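The Letters That Wait at Lullivstead

Prisoners on remand are entitled to write to their solicitors in confidence. At one jail, the post has been taking so long that the right is close to worthless.

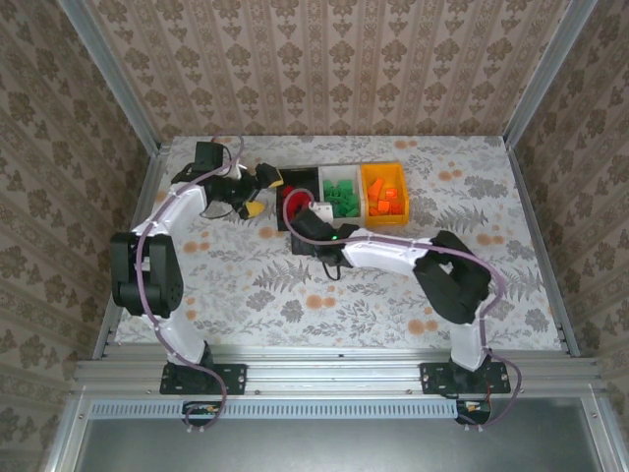 Bimla Vishwakarma had been on remand for five weeks when she stopped putting dates on her letters, she told me, as by the time they reached her solicitor the date only made things look worse. She had been writing on lined paper from the wing office, one sheet a day. Her solicitor received the first of them on the morning of her second court appearance, by which point the question it asked had already been decided without her.

She was held at Lullivstead, a local prison built for 500 and used mainly for people who have not yet been tried. More than half of those inside on any given night have been convicted of nothing. They are waiting for a court date, and while they wait they are supposed to be preparing a defence. For most of them that means the post.

Letters between a prisoner and a lawyer are privileged. Staff may not read them and may open them only in limited circumstances, normally with the prisoner in the room. The rule is old and nobody I spoke to at the prison disputes it. What has gone wrong at Lullivstead is slower and duller than a breach of that rule. The letters are left sealed, and they sit.

The trouble began when the correspondence office moved. It used to be beside the gate, with two clerks and a hatch. In the spring before last it was merged with the office at Dusstead, a smaller prison nine miles away, and the work of sorting both prisons' mail was given to a contractor, Drivberg. A van now collects from Lullivstead in the afternoon. Ordinary letters are copied at Dusstead, as a measure against drugs soaked into paper, and the copies are driven back. Privileged letters are meant to skip the copying and go straight through.

For that to work, someone has to decide that a letter is privileged. Under the old system a clerk looked at the envelope, knew the names of the local firms and dropped it in the right tray. Under the contract, a letter must carry a reference number, and the number must match a list of approved firms. If the firm has moved premises, or merged, or the number has been written on the back instead of the front, the letter is put aside for checking. The contract sets no time limit for the check.

I have seen the log of letters put aside during one month. It was disclosed in a case brought by four former prisoners, of whom Vishwakarma is one. There are 200 entries. The shortest delay is 2 days. The longest is 20, for a letter containing a barrister's advice on whether to plead guilty. The man it was meant for entered his plea before he had read it.

His conviction has since gone to appeal, and I can't report the details. His lawyers do not say that he would have been acquitted. Their argument is narrower. A person deciding how to plead should have had the advice that had been written and posted to him, and it was lying in a tray in another prison.

The Ministry's position, set out in its written defence, is that prisoners have other ways of reaching a lawyer. They may use the telephone on the wing, and they may have legal visits, in person or by video link. All of this is true on paper. At Lullivstead the wing phones are switched on when cells are unlocked, and for much of last year cells were unlocked for an hour in the late morning, when solicitors are generally in court. Video slots were booked three weeks ahead. Legal visits were available if a lawyer could spare most of a day for the journey, and the legal aid rates do not pay for most of a day.

So people wrote. One duty solicitor showed me a folder of letters from a single client, a man of nineteen, that had all arrived in the same delivery. In the first he asked whether his mother could stand as surety. In the last he asked why his first letter hadn't been answered and whether she had dropped his case.

Lawyers complained, and the complaints had their own history. They went to the prison, which said that sorting was a matter for the contractor. Drivberg said that it kept to the procedure it had been given. The procedure, it said, belonged to regional headquarters. A district judge, hearing for the third time in a week that a defendant had not seen the prosecution papers, asked from the bench who was responsible for the mail. The prosecutor did not know and neither did the defence. The hearing was put back by a fortnight and the defendant returned to his cell.

There is a comparison close at hand. Wubshet, a prison of similar size in the next county, kept its own post room when the others were merged. It has a member of staff who walks privileged mail to the wings before lunch and gets a signature for each item. When a reference is missing, she rings the firm. I asked how long that usually took and was told a few minutes, longer if they put her on hold.

The claim against the Ministry is expected to be heard in June. The claimants are asking for a declaration that the system at Lullivstead was unlawful, and for a fixed limit on how long a privileged letter can be held for checking. They are also seeking damages, though their lawyers describe the sums as small. Drivberg is not a party to the case and did not answer my questions. The Ministry said it could not comment during proceedings, but that a review of the reference list was under way.

Vishwakarma will not be giving evidence in person. The charge against her was dropped shortly before trial, after eleven weeks in custody, when the prosecution accepted that she had been at work at the time of the offence. Her shift records proved it. She had asked her solicitor to get hold of them in her second letter.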